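Ostlow Open Day

The Ostlow Open Day is a yearly demonstration of robot handling work held each December at the Ostlow workshop of Rorkon, a maker of gripping tools. It was first run as a trade visit and later opened to the public. The most recent edition drew 906 visitors, admitted in groups of 24.

Format

Each group spends 14 minutes at a station before moving on. The table-laying station deals with crockery, chiefly plates and bowls, which are hard to grip because the rim is thin and the glaze offers little friction. An operator works a pair of hand-held grippers, one in each hand.
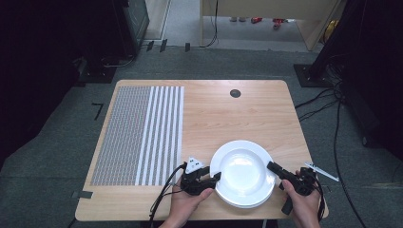

Motion recorded at the station is later used to train a two-armed machine known as Tse. Almost 142 recordings were made during the last edition. Those in which a plate was dropped are kept and marked as failed.

Table-laying task

The task has two stages: the plate is gripped at opposite points on the rim, then set down within the borders of a mat. Visitors may try it after the operator has finished. 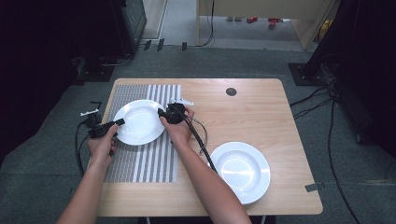
Scoring depends on the final position of the plate and not on speed. A plate lying wholly on the mat gains full marks; one that overlaps the bare table gains half. The striped placemat gives judges a simple guide to alignment — the plate's rim can be compared with the white bars. A deeper dish on the bare wood is outside the scored area.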